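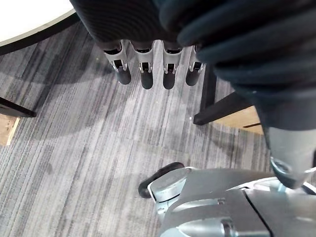
Last updated: 19 December 2021

Hello all – a few pages' worth of news squeezed into one, as promised, on how the Skeldale hedge and orchard work is getting on.

The big thing first: the hedging plants are in! We put 1,527 whips along the top lane and down the far side of the Nornard field, mostly hawthorn and blackthorn with some hazel and dog rose mixed through. The ground was heavier than I'd bargained for at the bottom end, so that stretch took two extra mornings and a lot of tea. Of the whole lot, 782 now have guards and canes. The rest are waiting on a delivery from Skarnier, who have been very good about it but can't promise anything before January. I've put rabbit netting along the worst bit in the meantime.

The orchard is slower. You'll remember I wanted the old apple trees pruned before we planted any new ones, and that's still the plan. Two of them have canker worse than I thought and I'd like to take those right out and burn the wood – I'd be glad to know you're happy with that before I do it. The pears look lovely and only want a light trim.

Money: we've spent £611 from the tools and sundries line, mainly on spades, netting, stakes and a decent mallet (the old one lost its head in the lane). The plants came in slightly under the quote and I'd like to move what's left across to the gate, which has dropped on its hinges and won't shut without a good lift. Let me know if that needs a form.

The Shirima allotments group came over twice to help with planting and have asked for a pruning day in return. I've said yes, weather allowing, and they'll bring their own loppers.

Still to do: finish the guards, mulch the lane side, fix that gate and order the new apples. I'll write again once the Skarnier delivery has turned up and I've walked the whole hedge to see what the frost has done.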